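Saturday, shop notebook, arm bench

Long one today, so get a coffee first. I came in meaning to spend an hour on the gripper offsets before touching the real build, and it is now well past lunch and I still have sawdust on my sleeves from the table legs. The plan was to get the Onora table layout settled in the simulator, so that whoever is in next can load it and pick up from there.
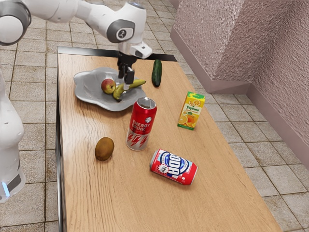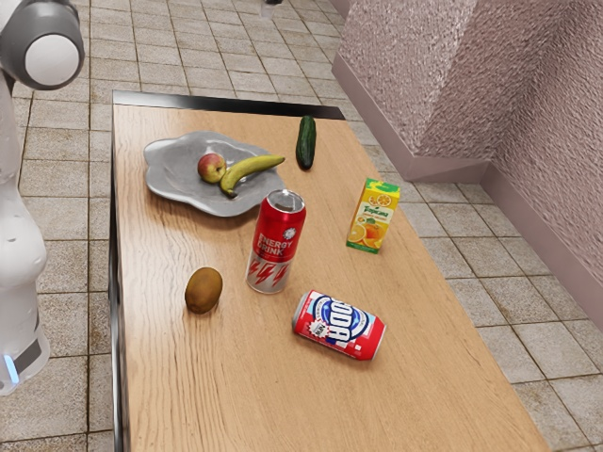
Onora layout in the sim: plate with the apple and banana toward the back, kiwi on the left, one can standing and one lying down.

I'm pretty happy with this layout! It has a good spread of shapes for the money (well, for no money, but you know what I mean). The kiwi is small, the carton has flat sides, and the soda can on its side ought to give us trouble in just the way I'd like to be given trouble before we have real cans on a real table. I'd start with the banana myself. The plate has that wavy rim, and I want to know how low the fingers can go before they touch it.

Things I changed, while I remember them. The approach height was in the old Clanik config in centimeters and in ours in millimeters, and I lost a good part of the morning to that, grumbling the whole time. It's all millimeters now. Table length is 1,000 in the file and I'd like the real top cut to match, so please don't trim the board until we've measured it together. Hover height over the plate is 345 from the tabletop. That's generous, I know, but I'd sooner be slow than bent.

I also turned the closing force down to 2 for the fruit. The cans can take more, but I haven't split the settings by object yet and it's on my list, right under sweeping up.

On the real side: the base plate is drilled, and the Trurneo bracket fits if you loosen all 6 bolts first and then snug them up a little at a time, going across and back like you would on a car wheel. If you tighten one side first it walks over and you'll be cursing it all evening. The cable run still worries me. I've left plenty of slack at the elbow and taped it for now (blue tape, please leave it on).

Still to do: friction on the kiwi, which I guessed at. A second plate with a plain rim, to compare. And the emergency stop needs a longer lead, so it reaches the stool by the window where we all end up sitting anyway.

Layout is saved in the shared folder under onora_table. The good hex keys are back in the drawer.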